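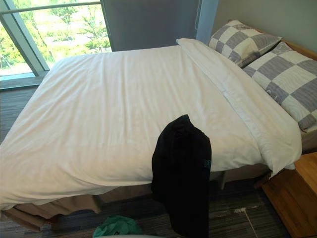
家务与居室 > 织物护理 > 卧室 > 散置衣物

阅读时间:11 分钟

八月 · 撰文:Maxine Harawira

散置衣物

散置衣物,指已离开衣柜、抽屉或晾晒位置,又尚未进入洗涤或归位流程,暂时停留在床面、床沿、椅背、地面等处的衣服和小件织物。家务管理文献中另有“滞留衣物”“中间态衣物”等叫法,口语中常称“搭着的衣服”。该类衣物的收拢、判别和转运合称散置衣物收拢,属于卧室日常整理的一个环节,通常排在铺床之后、地面清洁之前。

本条目讨论家庭卧室中的情形。酒店客房、宿舍和医疗机构的布草收集另有规程,不在此列。

一、定义与范围

散置衣物由两个条件界定:一是位置,衣物处于非专用的承载面上;二是状态,衣物的下一步去向未定。挂在衣架上等待次日穿着的外套,去向已定,一般不计入;搭在床沿的同一件外套则计入。已经投入洗衣筐的衣物无论是否分类,均视为进入洗涤流程。

毛巾、枕巾、薄毯等非穿着类织物是否归入,各家说法不一。Gøran Sundqvist 主编的《居室织物手册》将其列为附属类,收拢时一并处理,统计时分列。Kedavcombe 家政学校的教材则把毛巾划归浴室用品,出现在卧室时按“越区物品”处理,先送回浴室,再判断是否需要洗涤。两种做法在实际操作中差别不大,争议主要在台账的填法。

袜子成对与否不影响归类。单只袜子按一件计。

二、常见位置

(一)床面

床面是卧室中面积最大的水平承载面,也是散置衣物出现频率最高的位置。衣物落在床面中部时多呈团状或半折状,落在靠外一侧时常有部分下垂。白色或浅色被面上的深色衣物容易辨认;深色被面上的深色衣物容易漏收,收拢时宜用手掌平扫一遍。

铺床之后再搭放的衣物会在被面上留下压痕,轻薄的羽绒被尤为明显。压痕在移走衣物后拍松即可,不需要重新铺床。

(二)床沿

床沿搭放指衣物以床垫边缘为折线,上段落在被面,下段垂向地面。长衣、卫衣和外套多取这种形态。床沿搭放的稳定性取决于三项:上段与被面接触的长度、两种织物之间的摩擦,以及下段的重量。带拉链、纽扣或厚罗口的衣物下段偏重,滑落的可能性较大。

床裙和床沿搭放的关系常被忽略。下垂的衣物若与床裙同色,从门口方向看不易分辨;若下摆及地,还会与床裙的褶裥夹在一起。收拢时应提起衣物上段,勿从下摆拖拽,否则被面随之移位。

(三)椅背与门把手

椅背搭放以次日复穿的衣物为主,层数往往多于床沿。Kedavcombe 家政学校的教材建议每把椅子只搭一件,第二件即视为应当收拢。门把手悬挂多见于包袋和薄外套,长期悬挂会使领部变形。

(四)地面

地面衣物的收拢优先级最高。落地衣物一般直接按待洗处理,不再判别洁净程度。硬质地面与地毯地面在这一点上没有区别。木纹图案的拼色地毯颜色驳杂,灰、白、炭黑相间时,同色系的袜子和薄上衣容易被看漏,检查时应降低视线。

(五)小型家具台面

边桌、床头柜、矮凳的台面面积小,衣物常悬出一角。此类台面更适合放置收纳筐。带外撇腿的小边桌占地不大,筐置于其上时取放高度接近床面,弯腰次数减少。筐底不宜超出台面过多。

三、分类

判别分类的目的在于决定去向。通行的分法为四类:

待洗类。已接触皮肤并有汗渍、异味或可见污迹的衣物,以及全部落地衣物。

复穿类。穿着时间短、无污迹的外套、针织衫、牛仔裤等。复穿类应在当日给出明确位置,挂起或叠放均可。

待修类。脱线、缺扣、拉链失效者。待修类混入洗涤流程后破损往往扩大,应在收拢阶段分出。

归还类。属于其他房间或其他家庭成员的物品。

Ylva Tveit 提出的三分法取消了归还类,理由是归还动作与分类动作可以合并完成。该分法在单人居室中较常用,多人家庭使用时容易造成堆积。

颜色分类与去向分类是两件事。初学者常在床边同时进行两种分类,结果床面上出现多个小堆,收拢时间延长。较稳妥的顺序是先定去向,待洗类进筐之后,颜色在洗衣机旁再分。深浅两色的小件(例如黑色与青绿色织物)可以暂时同筐,干燥状态下短时间接触一般不发生串色;潮湿者除外,潮湿深色织物应单独搁置。

四、器具

(一)收纳筐

卧室用收纳筐以塑料、藤编和布质三种为主。塑料筐侧壁多有镂空或仿编织孔,便于通风,清洗方便,空筐自重小。藤编筐外观较好,内壁若未加衬布,容易勾挂针织物。布质筐可折叠,装载少量衣物时筐口塌陷,单手投放不便。

手孔的形状影响搬运。短边开椭圆孔的筐适合双手平端,长边带提梁的筐适合单手侧提。Rolteck 公司的 Nordin 系列塑料筐采用前一种结构,单筐标称容量 40 升;同一公司的 Iketti 系列为提梁式,筐体较窄,可放在床与墙之间。两个系列的筐盖不通用。

筐的容量不宜过大。大筐延长衣物在筐内的停留时间,底层衣物受压,取出时褶皱已定形。双人卧室配置两只中等筐,比配置一只大筐更便于按去向分装。

(二)筐的放置

筐应放在从床侧可直接投放的位置。放在地面时占据通行空间,清扫地面需要移开;放在边桌或矮柜上时,台面应平整,筐的重心落在台面之内。浅色木台面长期承放塑料筐会留下环形擦痕,可加垫毛毡。

瓦楞纸箱常被用作临时收纳容器。纸箱吸湿,边缘易起毛,不宜存放待洗的潮湿织物,用于中转枕芯、靠垫等干燥软物则无妨。
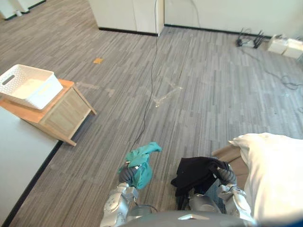
五、收拢程序

程序的细分程度因教材而异。下列步骤依 Kedavcombe 家政学校的简式流程整理,适用于床铺已经铺好、衣物数量较少的卧室。

1. 置筐。将空筐放到床侧可及处,筐口朝上,无盖或开盖。筐内若有前次遗留的衣物,先行清出。

2. 检视地面。自门口起沿床的一侧走到床头,再转至另一侧。床裙较长时掀起下缘查看床底边缘。地面衣物拾起后直接入筐。

3. 移开地面软物。落地的枕头、靠垫放回床头或椅上。枕套着地的,拆下入筐。

4. 收拢床沿衣物。一手压住被面,一手从衣物上段提起,使下段自然脱离床沿。厚衣物可双手取。提起后在床外侧抖一次,检查口袋。

5. 收拢床面衣物。由近及远。团状衣物先找到领口或腰头,提起展开,再判别去向。

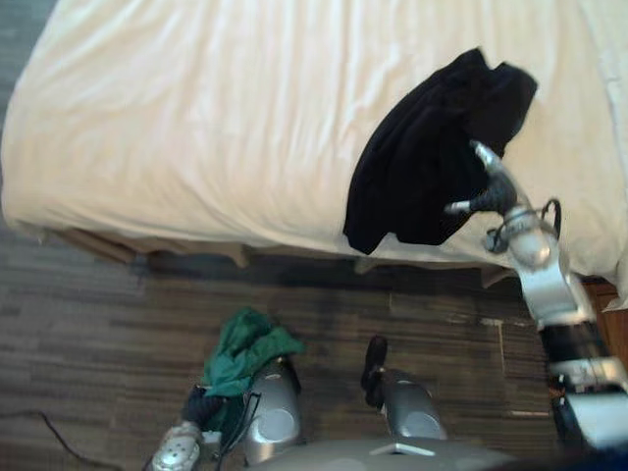 6. 收拢小件。手帕、毛巾、袜子等小件可一手持数件,另一手整理。深浅不同的小件分持两手,可在入筐时顺便隔开。

7. 平整被面。自床头向床尾抹平压痕,拉齐近侧下垂部分。被面下缘离地高度两侧应一致。

8. 转运。待洗筐送至洗衣处。复穿类挂起,待修类放入固定抽屉或袋中。

第三步与第四步可以互换。房间较窄、枕头挡在床侧通道上时,先移枕头;通道畅通时先收床沿,以免衣物在走动中被带落。

单次收拢的时间受衣物数量影响较小,受判别速度影响较大。Sundqvist 的手册给出的参考上限为 300 秒,超过者多因在床边反复比较去向。该手册建议设一条默认规则,三秒内不能判定的一律入待洗筐。反对意见认为默认入筐增加洗涤次数,对羊毛和牛仔面料不利。

六、织物抓取

(一)抓取点

柔软织物没有固定形状,抓取点的选择决定提起后的姿态。上衣以后领中点最佳,提起后两袖下垂,正反易辨。裤装以腰头侧缝为宜。毛巾和方形织物取一角或一条短边。从中部抓握最快,提起后呈伞状下垂,适合直接投放,不适合后续折叠。

抓取时应确认只取到一层目标织物。衣物与被面紧贴时,指尖容易同时夹住被套,提起后被面隆起,即为误取,应放下重来。轻薄床单上误取较多,绗缝被面上较少。

(二)夹持与团握

夹持指以两指捏住织物边缘或褶峰,接触面小,织物下垂充分。团握指以整个手掌收拢织物,接触面大,不易滑脱,褶皱也较多。毛圈类织物表面粗糙,夹持已足够稳固;缎面和化纤里料光滑,宜团握,或先捏起一道褶再收入掌中。

团握多次的织物会形成交叉折痕。待洗类无须顾及,复穿类应避免。

(三)标签与附件

洗涤标签多缝于侧缝内侧或后领,白色或浅色者居多。团握时标签可能外翻,与褶层夹在一起。标签外露本身不影响洗涤,但标签与细针织面料摩擦会起毛。检查标签宜在入筐前完成,筐内翻找费时。

抽绳、挂环和金属拉头同样属于附件。抽绳打松结,拉链拉合,挂环不必处理。

(四)投放

投放高度以手掌略高于筐口为宜。高抛会使轻薄衣物挂在筐沿。镂空筐壁的孔较大时,细肩带和袜口可能穿出孔外,转运前绕筐查看一周。

七、床品与收拢的关系

床铺未铺时,散置衣物与被褥混杂,漏收率明显偏高,因此多数流程要求先铺床。铺床的标准不必很高,被面展开、枕头归位即可进入收拢。床头一侧将被口翻折成带状的铺法(翻边铺法)可以露出枕头下方区域,夹在枕下的睡衣和袜子较易发现。

枕套花色与被面的搭配属于装饰范畴,与收拢无直接关系。惟大格或棋盘格枕套上若搭有同色小件,辨认较难,检查时将枕头逐个提起。

床裙分褶裥式与平幅式。褶裥式下摆松散,小件易藏入褶内;平幅式较易检查,但遮蔽床底的效果相同。无床裙而以长床单垂边遮挡的床,下缘通常离地一段距离,床框和床脚部分外露,床底边缘可直接目视。

木制床框的边角若有磨损或毛刺,会勾住下垂衣物。收拢时若感到阻力,不可用力拉扯,应俯身查看接触处。毛刺以细砂纸顺纹打磨,补蜡即可。

八、频度

频度以每日一次为常见建议,时间多定在早晨铺床后。晚间收拢的好处是次日地面清洁可直接开始,缺点是复穿类与待洗类在疲劳时容易混判。Folke Grønli 主张每日两次,早晚各一,每次只处理一侧床沿和一侧地面。该方案步骤碎,采用者不多。

Kedavcombe 家政学校曾以 13 户家庭为对象比较早晨与晚间两种安排,两组的入筐件数接近,早晨组的复穿类挂起率较高。学校在讲义中注明样本过小,仅供课堂讨论。

每周一次的集中收拢适用于很少使用的客卧。主卧若采用每周一次,床面基本失去承载以外的功能,衣物受压和受潮的时间也随之延长。

九、常见差错

把复穿类叠放在待洗筐的筐沿上。筐一经移动,衣物即滑入筐内。

未查口袋。纸巾残屑附着于深色织物,清除所需时间远多于检查所需时间。

收拢后未平整被面,下一件衣物被顺手搭在原压痕处。

以筐代柜。已洗净叠好的衣物放回待洗筐搬运,与未洗衣物共用容器,应以不同颜色的筐区分,或在搬运前擦拭筐底。

小件遗落在手中织物的褶层里。青绿、湖蓝等中等明度的毛圈织物团起之后褶内阴影较深,夹带的深色小件不易看出,入筐前应抖开一次。

十、湿织物的处理

潮湿的毛巾和运动服不宜直接入筐。可先展开搭于浴室横杆,干后再收。卧室内没有横杆时,以椅背暂代,下垫吸水布,椅背木料涂层不完整者不用。潮湿织物落在羽绒被上的,移走后应将该处被面翻起通风,不要立即压上枕头或盖毯。

毛圈织物含水量高,边缘包缝处干得最慢。判断是否干透以包缝处的手感为准,织物中部先干不足为据。

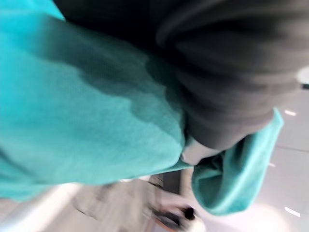
对于上述处理方法,Halvard Vik 在条目讨论页提出异议,认为包缝处的手感受室温影响太大,冬季冷的干毛巾摸上去和微潮的没有分别,他的做法是把包缝贴在手背上停几秒再判断;他还主张小件湿织物一律当日洗涤,不设暂存环节。编者保留了原文,将手背法列为可选。

另有一则未署名的补充指出,椅背垫吸水布的办法在藤面椅上无效,水会沿藤条流到椅座,宜改用折叠晾架。

十一、术语对照

散置衣物:见定义。旧版条目作“散落衣物”,因“散落”易被理解为仅限地面,改为今名。

床沿搭放:以床垫边缘为折线的搭放形态。

翻边铺法:被口在枕下或枕前向外翻折的铺床方式。

越区物品:出现在非所属房间的用品。

误取:抓取衣物时同时夹住下层织物。

挂起率:复穿类中当日挂起件数与复穿类总件数之比。

十二、相关条目

铺床;洗涤标签;床裙;收纳筐;毛圈织物;衣物复穿

十三、参考资料

Gøran Sundqvist 主编:《居室织物手册》,“卧室”分册,散置衣物一章。

Kedavcombe 家政学校:《简式整理流程》,教师用讲义。

Ylva Tveit:《单人居室的三分法》,载同校内部通讯。

Rolteck:Nordin 与 Iketti 系列使用说明,筐体清洁部分。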